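Filed under: Home Office, Paper & Records

How to Sort and Store Old Appliance Manuals

Most households keep manuals in a kitchen drawer until the drawer stops closing. Sorting them takes one afternoon, and after that you only need to add a sheet now and then. The method below works for paper manuals, warranty cards, and the receipts that go with them.

What you need

A three-ring binder with 2-inch rings, a pack of clear sheet protectors, tab dividers, a pen, and a stapler. If you have thick manuals that won't fit in a sheet protector, get a magazine holder as well. A phone or a flatbed scanner is enough for the digital copies.

Step 1. Gather everything

Check the kitchen drawer, the garage, the top of the water heater, and the boxes that electronics came in. Furnace and water heater papers are often taped to the unit or tucked behind a panel cover. Leave those where they are and make a copy. A repair person will look for them there.

Step 2. Throw out what you no longer own

Put each manual in one of two piles, keep or recycle. If you sold the item, gave it away, or can't say what it is, recycle the paper. Shred anything with an account number or a signature on it.

Many manuals repeat the same text in several languages. When the booklet is stapled you can open the staples, pull the pages in your language, and staple them back together. A dishwasher manual that was half an inch thick may come down to a dozen sheets. Keep the parts diagram even if the labels are in another language, as the part numbers are the same.

Step 3. Write the model and serial number on the front

Manuals often cover several models at once. Find the plate on the appliance itself and copy the model number, the serial number, and the date of purchase onto the front cover. On refrigerators the plate is usually inside, on the side wall. On washers, look under the lid or around the door opening. On ranges, try the frame behind the bottom drawer.

Staple the receipt to the inside of the cover. Receipts printed on thermal paper fade, so photocopy them first and staple the copy.

Step 4. Group by room

Sawsan Salameh, who helped test these steps, tried sorting alphabetically by brand and gave it up. When the dryer stops you remember that it is in the laundry room — you may not remember who made it. Use one tab per room, plus one for heating and cooling and one for yard tools. Inside each tab, put the largest appliance first.

Step 5. Scan the pages you use most

You don't have to scan whole booklets. The error code table, the cleaning schedule, and the warranty page cover most needs. Lay the page flat in daylight, turn off the flash, and check that the small print is readable before you put the paper away.

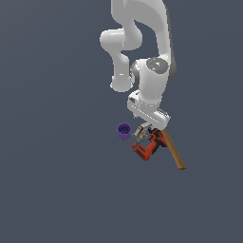 Step 6. Name the files the same way every time

Use room, item, brand, and model, in that order, with hyphens between them. A file called kitchen-dishwasher-Lollell-3736 will sort next to the other kitchen files and can be found by searching for any part of the name. Keep them all in one folder, and copy that folder to a second place such as a USB drive.

Step 7. Check it once a year

Pick a month and stick with it. January works well if you got new things over the holidays. Remove the papers for anything you replaced, add the new ones, and look for warranties that are close to running out. If you move, leave the manuals for the built-in appliances in the house and take the rest.

Posted by Shadi Moussa, 17 August 2020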